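I swore in May that I'd stop doing a weekly tips post, and yet I'm back with another one, because I had a brilliant afternoon at Grivham and I'm far too pleased with myself to keep it quiet.

Quick recap for anyone who skipped the last post. I put up Trandeck in the opening sprint at 30/1 (each way, I'm not completely mad) and he ran on into third. Then Kemar won the mile handicap by a neck, having looked beaten at the furlong pole – I was shouting at my phone in the queue at the chemist. The running total for the blog is now £113 in profit to level stakes, after a spring that I'd rather not talk about. 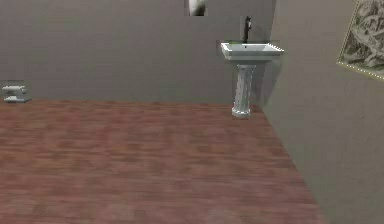 So, on to the next meeting. The ground is the big question. They've been watering, but the forecast is dry and I think it'll be properly quick by the time they race, which puts me off half the field in the feature straight away. Most of them want a bit of dig.

The one I keep coming back to is Naseri. She's had three runs this season and the bare form looks dreadful, I'll give you that. But the first was over the wrong trip, she was drawn out in the car park next time, and last time she got no run at all up the rail and was hardly touched once the gap had gone. The handicapper has dropped her again and she's back on fast ground at a track where she's already won twice. Her yard has hit a bit of form too!

I'm having her each way at whatever double-figure price is left. If the bookies are paying four places, even better. 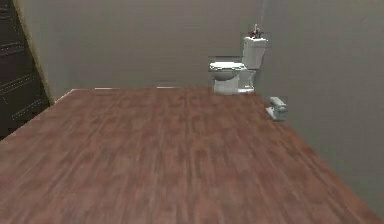
Wilfredo Galang reckons I'm being daft about the draw. He left a long comment on the last post saying that anything berthed low over seven furlongs there gets swamped before the bend, and that he'd want Naseri out in the middle before he'd part with a penny. He likes the top weight instead, who I think is a terrible price.

Fair enough, Wilfredo, but she's quick from the stalls and there isn't much other pace in the race. If she breaks well she can have the rail to herself. I'll put the stakes up once the final declarations are out.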